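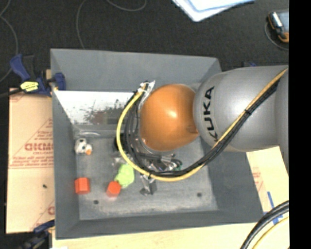
4.3 Preparing the bin for a Cludero grasp trial

This section covers bin set-up for the clutter-clearing protocol. Complete the arm calibration in 4.2 first. Settings given here apply to Cludero 2 and later.

1. Stop the arm and lock out motion before reaching into the bin.

2. Clamp the bin by its rim. Push on each wall in turn. If the bin shifts, retighten the clamps and repeat the bin registration.

3. Check the hose and cable bundle where they loop past the wrist. With motion enabled at reduced speed, jog the last joint through its full trial range. The loop must not catch on the rim or the gripper.

CAUTION: Do not shorten the loop to keep it out of the camera view. A tight loop can pull on the fittings at the wrist.

4. Move the arm to the Akl home pose and record a background depth map. Pixels hidden by the arm or hose are masked in later steps.

5. Lock out motion again and place the objects from the trial list. Mix rigid blocks with soft toys. Objects may touch each other or a wall.

Note: Translucent objects often return no depth on a gray metal floor. Keep them in the set, but tag them "low return" in the object file. Nokorari reports their success rate separately.

6. Clear the lockout and start the trial. Each trial allows 54 attempts. An attempt counts as a success if the object is held for 7 seconds above the rim.

7. If the planner proposes a grasp on a floor hole or a bright reflection, reject it and log it as a false target. Do not delete the record.

A full Mademar run is 200 trials. Repeat step 4 whenever the bin, a clamp or the camera has been moved.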